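Why I stopped taking the bus and what my knees say about it

In September I changed my way to work. Before, I took the number 6 bus from the corner near my building, and it brought me almost to the office door. Now I walk the whole way, 40 minutes in each direction. My colleagues thought I had a problem with money. I do not have a problem with money, I only wanted to sleep better.

My sleep was bad the whole summer. I went to bed at eleven and looked at the ceiling until two. I tried a tea called Mulance that my neighbor recommended, and it tasted like wet hay, and I was awake anyway, now also with the taste. Then my friend Uthai Thammasiri asked me how much I move during the day. I checked on my phone and I was ashamed to tell him the answer.

So I began to walk. The first week was not beautiful. I had the wrong shoes, a pair with a thin sole which I bought for a wedding, and on the second day I had a blister the size of a coin. I went to Spanos, the small shoe store behind the post office, and paid 140 dollars for walking shoes. It is a lot for me. The seller made me go up and down a little wooden ramp in three different pairs, and he was very serious about it, like a doctor.

My knees complained for ten days or so. Going up was fine, but going down Sakness Hill I felt every step on the outside of the left knee. Declan Ó Súilleabháin, who sits across from me and has run long distances since school, told me to take shorter steps on the way down and to lean a little forward. I felt silly doing it. It helped, and I still do it.
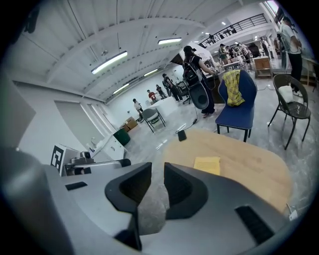

Gray housing, two black fingers, and a bit of floor in the gap.

What I did not expect is how much I would like the morning part. I leave at seven, when the bakery has its back door open and the street smells of bread. There is an old man who waters his tomatoes in his pajamas. In the beginning we only nodded to each other. Last week he gave me two tomatoes in a paper bag, and I carried them all day like eggs. In my language we have a special word for a neighbor who lives too far away to be a real neighbor, and I think he is now this word for me.

The evening part is harder. I am tired and hungry and the bus passes me at the light by the Fedico supermarket, every time, with its warm yellow windows. Twice I got on it. I decided not to be angry with myself about this. It was raining on one of these days, and on the other I simply did not want to walk.

About the sleep: it is better, but not every night. I fall asleep before midnight most of the time, and I do not wake up at four anymore. My mother, who is 64 and walks faster than me, says I should also stop reading the news in bed. She is probably right, but I do not want to change everything in one season.

On Saturday I will try the longer way along the canal. If somebody knows whether the path is open after the second bridge, please write it in the comments.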